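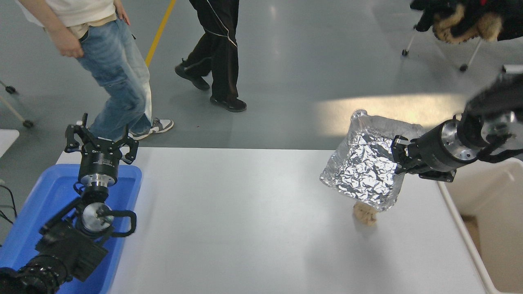
主题:回复:[Clustum 用户] 透明物体被抓起以后,规划器怎样处理附着体

发件人:Maxence Besson
日期:2023年5月22日
收件人:Clustum 用户邮件列表

各位好,Hanyu 好:

谢谢你上一封信,写得很清楚。我的中文书面表达不是很快,所以用了比较长的时间回答,如果有些句子不自然,请原谅。我先把你的问题引用在下面,然后按顺序回答。

Hanyu Xiao 写道:
> 我们在 Nirnden 的双臂台子上用 Clustum 做分拣,感知部分是 Varghese 分支,没有改过。
> 硬的物体没有问题。但是对透明塑料袋,我遇到两个现象:
> 第一,袋子在桌面上的时候,分割结果只有里面的东西,袋子的边和角常常没有。
> 第二,右臂夹住袋子抬起来以后,规划场景里的附着体还是抬起以前的那个包围盒。袋子已经歪了,盒子没有歪。结果是规划器认为路径安全,可是袋子的角会擦到料箱的边。
> 我把附着体的膨胀从 11 毫米加大,擦碰少了,但是很多目标变成“无解”。
> 请问大家是怎么设置的?另外,另一只手臂停在蓝色料箱上面的时候,料箱要不要放进碰撞场景?

一、关于分割

在我们 Hemville 这边也是一样。信最上面的图是我们的台子,头部相机的视角。右臂夹着的透明袋里有一张皱的铝箔,铝箔反光很强,而袋子的透明角在上面和左边伸出来。对深度图来说,这种样子是最不好的情况:铝箔的表面像镜子,深度值跳动;透明角的位置,深度读到的是后面的东西。所以如果只用深度聚类,得到的包围盒几乎就是铝箔的大小。

我的做法是把两个来源分开。彩色图的掩码决定轮廓,深度只决定一个代表高度,取掩码内有效点的中位数。在 Varghese 分支里,这个选项的名字是 mask_first,默认是关闭的。打开以后,还需要把 min_valid_points 从 2000 降到 600,要不然袋子这一类物体会被当作噪声删除。我开始的时候忘记了第二个参数,找了两天原因。

还要注意袋子下面的东西。图中袋子的正下方,桌面上有一个浅棕色的小物体,被袋子的下边挡住了一部分。在这种时候,掩码有可能把两个物体合并成一个。我建议在抬起以前和抬起以后各做一次分割,并且只把跟着夹爪一起运动的点给附着体。留在桌面的点应该回到场景里,作为独立的障碍物。

二、关于附着体

你描述的现象不是你的设置错误。在当前版本里,attach_object 只在夹爪闭合的时刻调用一次,它复制当时的包围盒,以后只按照夹爪坐标系移动。对硬的物体这样足够,对袋子不够,它在空中会自己改变形状和方向。

我写了一个小补丁,功能很简单:夹爪离开桌面后,手臂暂停,感知重新估计一次,然后用新的形状替换旧的附着体。新的形状我没有用盒子,用的是一个竖直的胶囊体,它的上端在两指之间。胶囊体绕竖直轴旋转时不变,所以袋子转一点也没有关系。它的缺点是,对于很扁的袋子,体积会估计得太大。

配置如下:

attach:
 refresh_after_lift: true
 shape: capsule
 padding_mm: 11
 max_wait_ms: 600

请把膨胀放回 11,不要再加大。你那边“无解”变多,我认为是因为膨胀后的盒子在起点就已经和桌面相交,规划器在第一步就拒绝了。你可以在日志里查 start_state_in_collision 这一行。如果有它,那么原因就是这个。

我用这个补丁跑了 103 次抓取,物体都是软包装。规划失败比以前少,但是我没有做严格的对比实验,请不要把这个当作正式的结论。

三、关于料箱和另一只手臂

料箱要放进场景,两个都要放。不过不要用实心的盒子,要用四个侧壁加一个底。我看到很多人为了省事用实心盒子,这样夹爪永远不能进入料箱上方较低的空间。我们台子上,左边是蓝色料箱,右边是白色的、侧壁比较高的料箱,两个用同一个模板,只改尺寸。

至于另一只手臂:它在图里横在蓝色料箱上方,夹爪张开。对右臂的规划来说,它就是一个静止的障碍物,用当前关节角即可。问题出在两臂同时运动的时候。Clustum 的调度器会先锁定一只手臂的轨迹,再规划第二只,但是它锁定的只有连杆,不包括附着体!这一点在文档里没有写。我已经在问题跟踪里提交了说明,目前还没有人回复。在修好以前,我的办法是:只要任何一只手臂拿着软的物体,就把 parallel_motion 设为 false。速度会慢一些,可以接受。

另外一个小地方,左臂旁边的黑色线缆在机器人模型里是不存在的。自身过滤不会把线缆的点去掉,它们会变成小的障碍体素,有时候挡住左臂回来的路。我在左臂的基座附近加了一个忽略区域,参数是 self_filter.extra_regions。请根据你们自己的走线来画,不要直接复制我的数值。

四、我自己还没有解决的问题

桌子后面的地面上有一条很亮的阳光带,也常常有人走过。这些本来都在工作区以外,裁剪以后应该没有影响。但是自动曝光是对整个画面计算的,所以我想知道,有没有人把曝光的测光区域限制在桌面里?我用的驱动好像不支持。如果固定曝光,早上和下午又需要两套数值。

补丁我放在自己的分支 soft-attach 里,还没有申请合并,测试只写了一半。我计划七月以前整理好。Hanyu,如果你愿意先在 Nirnden 试一下,请把抬起前后两次的点云都保存下来,只有日志的话我很难判断。

此致
敬礼

Maxence Besson
Hemville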